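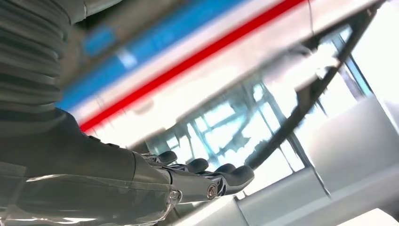
4. What Happened When Savers Named Their Accounts

April
Josefina Toledo and Oriana Pereyra

Figure 4. Robotic hand in dark gray, fingers extended.

4.1 Setting and sample

We now turn to the part of the study we most enjoyed running, the naming trial at Gistoneck Credit Union in Trikcombe. Members who opened a rainy-day account during the enrollment period were invited to take part, and 1326 of them said yes. All had a checking account at Gistoneck already, and all had regular pay going into it. We left out joint accounts, which we return to in Section 6, and accounts opened by a parent for a child.

Each member was placed by a random draw into one of two groups. Members in the first group got an account that showed up in their online banking as "Savings 2," the name the credit union has used for years. Members in the second group saw an empty box and a short line of text: "What is this money for?" Whatever they typed became the name of the account. It appeared on the home screen, on statements, and in every transfer menu. Nothing else was different between the two groups. The interest rate was the same, the fees were the same (there were none), and both groups could move money out at any time without a penalty.

The first target was set at $500 for everyone. We went back and forth on this. A target tied to monthly pay would have been a closer fit to each household, but front-desk staff told us that members like a round figure they can keep in their heads, and we are glad we listened. In the interviews, people brought up the target without being asked, often with real pride.

4.2 Following the accounts

We tracked balances for 21 weeks after opening. Transfers were pulled from the credit union's records and cleaned in Stateck, with names and account numbers stripped out before any file reached us. We coded each movement as a deposit, a planned withdrawal, or a sweep, by which we mean a withdrawal made within a day of the checking balance falling below zero. The line between the last two is fuzzy at times — a member may pull money over early to head off an overdraft — and we coded those cases as planned.

Members also filled out the Dovhaniuk money worry scale twice, once at opening and again at the close of the trial. It is a short set of questions in plain words, and it asks how often a person thinks about bills at night, puts off opening mail, or avoids checking a balance. We like it very much for this kind of work. It asks about things people do and can recall, and members finished it without help.

4.3 Main result

The naming group did better, and the gap was wider than either of us had guessed when we wrote down our predictions. By the close of the trial, 70 percent of members who had named their accounts had reached the target at least once. In the "Savings 2" group, fewer than half had. The difference held up when we compared members with similar pay, and it held up again when we dropped the members who had reached the target with a single large deposit, such as a tax refund.

What excites us is where the gap came from. We had expected named accounts to draw bigger deposits, and they did not. The size of a usual deposit was nearly the same in both groups. Named accounts pulled ahead on the other side of the ledger: they had fewer planned withdrawals, and the money taken out was more often put back. Sweeps were equally common in the two groups, which makes good sense to us. A member facing an overdraft needs the money whatever the account is called.

4.4 What people typed

The names themselves are a delight to read, and we could happily have given them a section of their own. Many were practical, such as "car repairs" or "property tax." Some were written as a note to self ("do not touch, this means you"), and a good number named a worry more than a purchase, such as "if the furnace goes" or "slow months." One member typed only a question mark, then came back on a Wednesday several weeks later and changed it to "teeth."

Two coders sorted the names into four types: a planned purchase, a possible emergency, a person, and everything else. Accounts named for a possible emergency kept their balances best. Accounts named for a person came close behind, although this type was small and we would not lean on it too hard. Accounts named for a planned purchase were emptied more often, and many of those withdrawals came soon after the target was met. We count that as the account doing its job. A member who saves for tires and then buys tires has not failed at saving, and a measure that looks only at the final balance would score that member as if they had.

4.5 Worry scores

Scores on the Dovhaniuk scale fell in both groups, with a slightly larger drop among members who had named their accounts. The difference between groups was small enough that it could easily be chance. The overall drop is still welcome news, but without a group that had no account at all we cannot say how much of it came from saving. Pay in Trikcombe picked up over the same months when the seasonal plants began hiring, and that would ease worry too.

Item by item, the clearest movement was on avoiding the balance. Members in both groups reported checking their accounts more often by the end, and the login records agree with them. We look at the timing of those logins, and at whether a check tended to come before or after a deposit, in Section 5.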